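Prutemus Gripper Notes
README, last edited 11/08/2019

Hi, and thanks for grabbing the files! This is where I keep everything from my attempt to find out which jaws I want on the Prutemus hand-held grippers, the pair you work yourself, one per hand. I started with the Grevby jaws that were already on them, then swapped in the Makori set (longer, a bit softer at the tips), and I wanted kitchen chores to settle the argument. Pegs and foam blocks told me very little – both sets did fine on those.

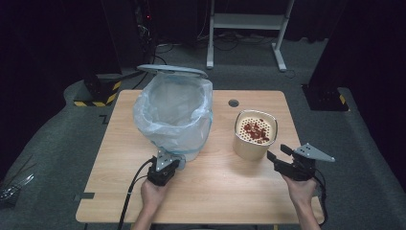 Cable drag was the first thing I noticed with the Makori set on. The grippers are light enough, but every turn of the wrist pulls on the lead, and you feel it most when you reach across your own body. The strainer chore is the one that shows it. You have the bin with its blue bag on the left, the cream container with the red bits sitting on its perforated insert on the right, and the leads hanging down toward the floor on both sides. If you plan to copy my setup, leave more slack than you think you need.

The table stays the same for both jaw sets, and so do the bin and the container. I move the smaller stuff between runs, so please don't rely on positions if you're writing a script that crops things.

What's in the folder: 121 runs in all, 7 of them marked "practice" because I was still getting used to the trigger. Each run has the wide view, 2 gripper views and a text file with my comments. The comments are short and sometimes grumpy.

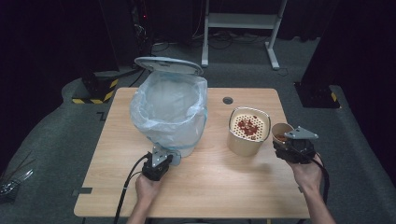 Right gripper at the tan cup, left one by the base of the bin.

Cups are where the two sets really split. Grevby jaws are stiff and give you a nice firm hold, but they punish you if you come in crooked. Makori jaws forgive a bad angle, though I find myself squeezing harder to feel sure about it. For thin rims I'd pick Makori; for anything with a solid handle, Grevby all day!

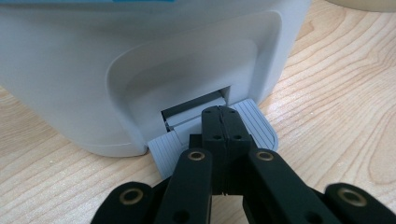 Gripper cameras

I like the close view a lot more than I expected to. With the jaws shut you can see the seam between them and the ribbed gray tray right behind, which makes it easy to judge how straight I'm lined up with the slot. The catch is that the jaws also hide the middle of the tray, so go to the wide view when you want the whole table.

Both gripper views run through the Dikar controller, same settings for every run. I did try changing the exposure in April and went back to the defaults, and those trial clips aren't included.

Known problems: the comments use two spellings for "strainer", and a few early files say "old jaws" where they should say Grevby. I'll fix both when I get the chance. If you spot anything else, open an issue and give me the run number.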